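Gripper jaws not closing evenly on towels — fault or me?
Asked by fusley_left_hand on 2026-06-06

We use hand-held grippers to teach a robot how to deal with soft things, mostly towels and mats. Since I changed the pads on mine, the left jaw arrives first and the right one wanders in when it feels like it. On hard objects you'd never notice. On anything fluffy it pinches a bit of pile, lets go, and the recording is rubbish. Eight takes binned yesterday. 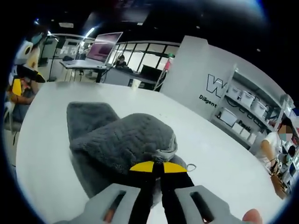 Yellow tips closed on the grey plush.

I've cleaned the slides and sworn at it. The Hestden manual offers error code 65, "jaw asymmetry", and then the page ends. Is it safe to carry on?

hashemi_spares
Buy a new one.

torque_and_tea
Please don't buy a new one, they cost 1660 and the next one will want new pads as well.

Code 65 on ours meant a pad not seated square. Take both off, clean out the old glue, refit with the jaws closed. Then run the zero routine with nothing between the tips. If you zero it on a towel, it will believe for ever that the world is one towel thick. I did this in November and lost two days.

Then try it on a single edge before you go near the thick part.

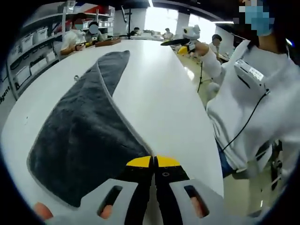 Is it safe?

Mostly. Stop if the jaws keep squeezing after you let go of the trigger. Ours did that once, and I had a blood blister shaped like Lista, our supplier's logo. Keep your fingertips behind the slots, and open the jaws all the way before you set off across the cloth. 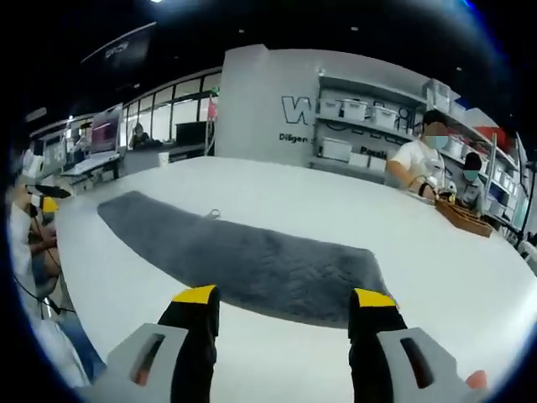
If it still closes crooked after all that, the link on the slow side is probably bent. You can straighten it in a vice, but mark the recordings from before and after, or whoever trains on them will spend a week chasing a limp that belonged to the tool.

moth_at_window
Same fault here. Refitting the pads cured it for a while, then it came back. Haven't tried the vice.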